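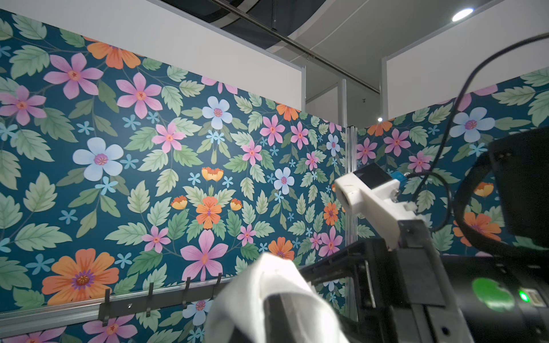

Pink and orange flowers on deep teal, with the hook rail just below.

When Grażyna Kubiak told her daughter she was thinking of selling up and moving to Tarkordale, she expected a polite silence followed by a list of objections. What she got was a phone call from her son-in-law, ten minutes later, asking whether she would like the ground floor of their house instead.

I have known Grażyna for years, and she is not a woman who is rushed into things (she once took all of January to choose a kettle), so I was not surprised to hear that the talking went on for 7 months. There were long Sunday-lunch sorts of conversations about money, and shorter, pricklier ones about who would be allowed to walk through whose door without knocking. Her daughter, Jolanta Jasińska, kept a notebook of everything they agreed, and it still lives in a kitchen drawer, a bit splashed with soup.

The house is a tall, narrow one on Lemier Street, and before the move the ground floor was mostly a place where bicycles went to be forgotten. Roman Ziółkowski, a builder and an old friend of the family, spent six weeks turning it into a bedroom, a sitting room and a very small kitchen with a proper oven, which Grażyna insisted on. He wanted to leave out the second front door to save money. She wouldn't hear of it, and I think she was quite right!

"I love them all dearly," she told me, pouring the tea, "but I like to go out for my paper without explaining myself."

What went with her was another matter. Sixty years of belongings don't fit into three rooms, however cleverly you stack them, and there was a sad afternoon over a dining table that had seen every christening in the family. In the end it went to Maite Cantero, her neighbour at the old place, who has five children and needed it badly. Grażyna has been back to eat at it twice, and reports that somebody has already drawn on it in biro.

As for living together, they have settled into it more gently than anyone dared hope. Supper is shared two nights a week and the rest is left to chance. The grandchildren come down after school for toast, and go back up again when the wireless goes on, that being the signal. There have been rows, mostly over the heating and once over a casserole dish, and Jolanta says they are much better at having them now than they were at the start.

I asked Grażyna whether she missed her old house. She thought for a good while and said she missed the pear tree, and the way the stairs sounded. Then the upstairs lot came in with the shopping, and she went to see whether they'd remembered her butter.

More in Home & Family
Luuk Verhoeven on learning to cook for one
The long goodbye to our family caravan
Sharing a garden with next door
Readers' letters: whose turn is it to host?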